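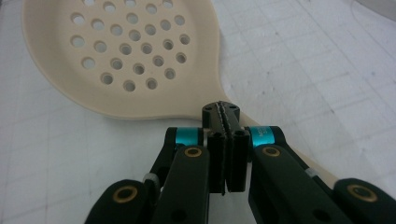
I have been waiting for a robot to do my dishes since I was tall enough to reach the faucet, and I suspect I'm not the only one. So when a small outfit called Randen invited me to see how the waiting was going, I drove 96 miles with very high hopes. What they wanted to talk about was a slotted spoon – a plain beige thing, full of holes, with a narrow neck where two black fingers can get a grip. I own one just like it, and I've never given it a thought!
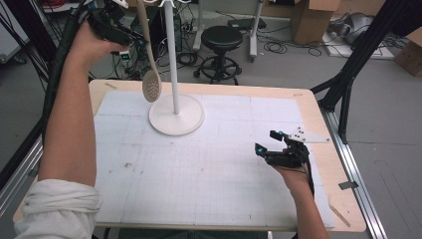 Hanging up a spoon, I learned, is a chore with a lot packed into it. You pick it up, you turn it, you find the hook. The team keeps a log of tries, and it stood at 3662 when I visited, with 207 added that month. Their software, Pelent, still has trouble with hooks.

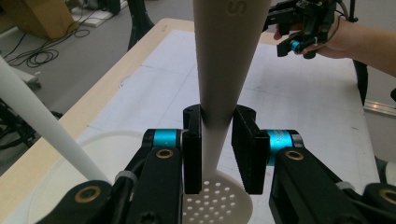 Could it empty a whole dishwasher? Give it 10 years, one engineer told me, and then she laughed and said maybe ask about forks first. I drove home in the dark, a little let down and oddly fond of the whole business, and there was the sink, still full – so I rolled up my sleeves and ran the water.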